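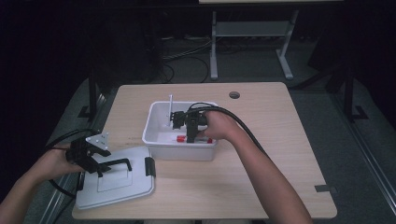

Let the Robot Watch Your Hands, Not Your Joystick

Posted on the Mustgate blog, 2021-12-27

I've spent a silly amount of this year putting things in plastic bins and taking them out again, all so a machine can learn to do it, and I have come out of it with a strong opinion. If you want to show a robot a household task, pick up a pair of grippers and do the task. Don't sit behind a controller and steer.

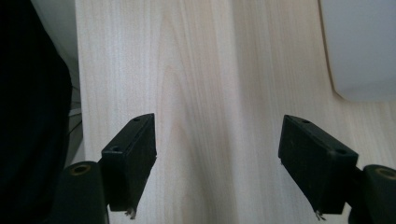 3 min read

I should say where I'm coming from. I'm not a researcher. I started teaching tasks in August at a place in Puvcombe, on a project we call Pulto, and before that I did shop displays, so I knew a lot about folding sweaters and nothing about robots. My first two weeks were all remote control. You hold a controller in each hand, you look at a screen, and an arm on the other side of the room does a slow impression of what you meant.

I was terrible at it! Everybody told me I'd get the hang of it, and I did, sort of, the way you get the hang of parking a van. But what I was learning was how to drive that arm. I learned to come in from above every single time, because coming in from the side made the elbow do something alarming. I learned to stop before every grasp and have a little look. I learned to let go of things and wait. All of that went into the recordings too, my pauses and my nerves, and the robot was supposed to take it for how a person handles a lid.

Then we switched to hand-held grippers, one for each hand, and my whole mood changed by lunchtime.

If you haven't used one, it's a chunky black tool with two fingers and a cable trailing out of it, and a camera looks down past the fingers so the recording sees what the grip sees. You stand at the table with the bin in front of you and you just reach in. Left hand deals with the lid, right hand goes for whatever's at the bottom, and you don't plan any of it out loud in your head. Your shoulders know what to do. When my right hand is busy, my left hand is already drifting over to the next thing, and I'd never once managed that with a controller.

That overlap is what I care about most. Watch anyone you know put away leftovers. They don't finish with one hand and then start with the other. They hold and nudge and steady, all at once, and they'd be hard pressed to tell you which hand did what. Remote control irons that right out of you, at least it did me, and if it isn't in the showing I don't see how it gets into the learning.

Now the other side, because I have colleagues and they have email addresses.

The best argument for remote control is a good one. When you steer the real arm, everything you record is something the real arm can do, by definition. With a tool in my fist I can twist my wrist into places no motor is going to follow, and I do, constantly, without noticing. A friend of mine at Poojary (they make sorting equipment and they're remote control people to the bone) says that hand-held recordings are full of promises the robot can't keep. Fair. I've seen an arm try to copy one of my reaches and simply run out of arm.

But you can learn to keep your wrists modest. It took me an afternoon with a strip of tape on my sleeve. I've been steering arms on and off since August and I still can't make one feel like my own hand, so if we're choosing which habit to train into people, I know which one I'd pick.

The second complaint is about touch, and here I think the remote control crowd has things backward. With the grippers I can feel the task. It's muffled, sure, a bit like wearing oven mitts, but when a lid is stuck on one side the tool tells my hand about it and I ease off. Our controllers gave me nothing. I cracked a latch on my third day of steering because on the screen it all looked perfectly calm.

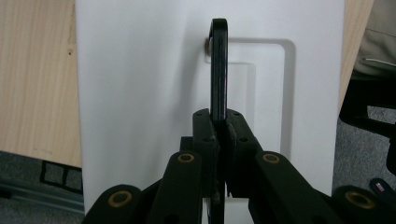
And latches are such a good test, by the way. A small stiff part on a big light panel: pinch it slightly wrong and the whole thing swings around on you. Give somebody a storage lid and a pair of grippers and they'll change their grip, tip it, let it hang for a second, try again. They fuss. I love the fussing, I think it's the most useful stuff we record – and the first thing anyone wants to edit out.

Please don't edit it out. We had a stretch this fall when the target was 4,000 clean takes, with "clean" meaning no second tries, and I watched people get stiff and careful in just the way the controllers had made me stiff and careful. Same problem, different tool. If I fumble a marker and pick it up again, I'd like the robot to know that's allowed.

I'll give remote control its due for the jobs where you can't stand at the table. Anything hot, anything sharp, anything heavier than I'd want to hold out at arm's length on a Monday morning. I'd also keep it for checking, after the robot has had a go on its own and you need to step in and nudge it. Steering is great for a nudge.

For the everyday stuff, though, the bins and drawers and lids, I'd hand the tools to people who've done it in their own kitchens for years and let them get on with it. Bring in my aunt. Bring in whoever restocks the shelves at your grocery store. They won't need two weeks of practice before they've got something worth showing, and they'll have tricks with a stubborn lid that none of us at Mustgate would have come up with.

I'm back at the table after New Year's. If you steer for a living and think I've got this wrong, the comments are open, and I'd really like to hear how long it took before the arm felt like yours.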